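Wednesday, ten to nine. Armelle Carré had the budget sheet open and her coat still on.

Two arms. That was the ask. Two arms for the prep kitchen at Sirkstead, and the board wanted one number by lunch. One number! She had eleven tabs and a cold tea.

"Did you watch the simulations?" said Tom, from the door.

"Some."

"Which ones?"

"The ones that opened."

He came round and leaned on the back of her chair. She hated that. Scrolled anyway. Tresholm had sent the runs over in the night with a quote stapled to the end, like a bill under a plate of mints. Grippers extra. Mounting extra. Training extra, if you wanted your people to know which buton stopped it.

"Go on then," he said. "Full screen."
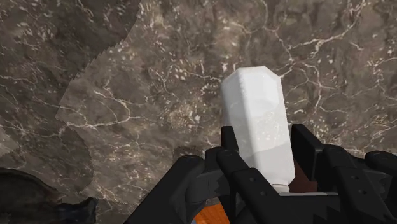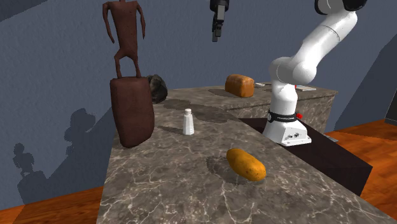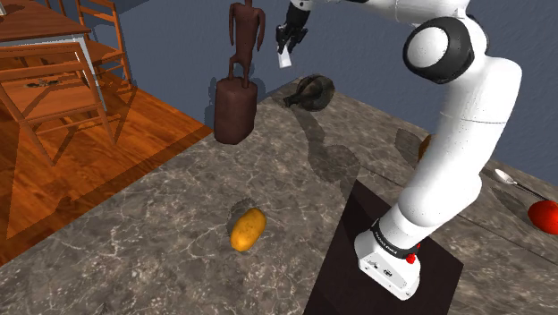
Marble worktop, potato, bread: stills from the Tresholm runs. The potato is in the second and third.

Vol. 2, No. 6

"Marble," said Tom.

"It's only the drawing of it."

"We've got steel. Does it know about steel?"

She wrote that down. Does it know about steel. It looked mad on the page, but it was the best question anyone had asked all week, so she underlined it.

"And what's the statue for?"

"Doesn't say."

"Is it in the price?"

She laughed, first time since Sunday probably. Then the phone went and it was Nimmont, the other lot, cheaper by a third and very keen to tell her so. Could they offer a lease? They could. Could they offer a spare gripper? They could look into it. Could they say what happened in year three, when the warranty was gone and the thing had been handling potatoes ten hours a day? A pause – long, with somebody typing in it.

She put them down as a maybe.

By half ten she had it in columns. Arm. Gripper. Plinth, because it had to be bolted to something and Sirkstead's floor sloped to the drain. Electrician. Vieira for the guarding, if Vieira ever rang back. Some 1,000 for the bits no quote ever has in it, cables and brackets and the man who comes out twice. The total sat at the bottom and she didn't like it's face.

"Buy one," said Tom.

"They asked for two."

"They asked for two cookers in January. They got one and a microwave."

True. She took out a column. The number dropped and the sheet went green, which meant nothing, she'd set the colours herself. But one arm left enough to pay Denise through the changeover, and Denise was on no tab at all. Denise did the potatoes now. Had done since before the roof.

She made a row for her. Typed the name in full.

"What's that one?" said Tom.

"Training," she said, and saved it, and went to find the printer.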